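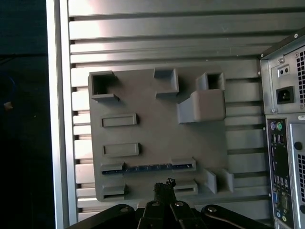 Sarnia Community Seed Library
Progress report, second grant period

We have had a wonderful few months, and I'm glad to be able to share them with you. Your grant let us move out of the church hallway and into a proper room with shelves, and people have found us quickly. Since March we have handed out 2175 packets of seed, mostly beans, tomatoes and squash, with lettuce picking up once the evenings cooled down. Our target for the whole year was 1000!

Membership stands at 341 households. Many of them came to us through the schools, where children took home a bean in a paper cup and then came back wanting to know what to do with a six-foot vine.

Returns are the harder part. We ask growers to bring back a little seed at the end of the season, and the beans have come in beautifully, but the squash is a worry. Several gardens grew two or three kinds side by side and the seed is almost certainly crossed. Hryhorii Stelmakh has offered to teach hand pollination next summer, and the sign-up sheet is already full, so we would like to run the class twice.

Spending is on track. The only change is in printing, where we went over on packet labels and made it up by buying used drawers. We held 3 seed-cleaning evenings, and all of them ran late, with chaff in everyone's hair and a very good plum cake.

For the next period we plan to:
Run germination tests on all the older tomato seed
Translate the growing guide into Spanish and Ukrainian
Open on one weekday evening until 8 p.m.

The receipts and the full list of varieties are attached. Please come by when the garlic goes out, as we'd love to show you the room.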